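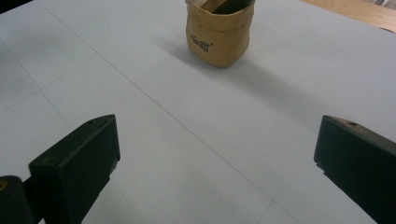 Hi all! I'm Eliseo Beltrán and I run Greltia, a tiny mail-order toy shop in Skernonberg, and I need help getting small things into small containers before the fall orders land on us. The job is part-time packing, mornings from 9 to 1, at $13 an hour to start.

You'd be standing at a white tabletop most of the time, dropping little figures into tan holders so they sit upright and the customer sees a face first (I'm fussy about this, sorry!). Then the whole lot goes into shipping boxes, 64 to a box, and the boxes go on the Prornia shelves by the door. 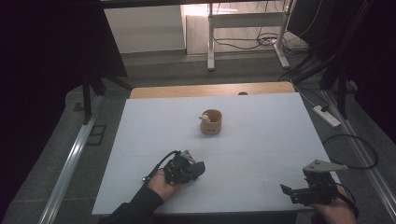 Steady hands matter more to me than speed. No experience needed, I'll train you myself, and if you can lift 50 pounds now and then, great, but tell me if you can't and we'll work it out. Sneakers are fine. Music is fine too, within reason!

To apply, drop a note at the Greltia counter on Pastor Street any time before noon and tell me which mornings you're free. We start in September.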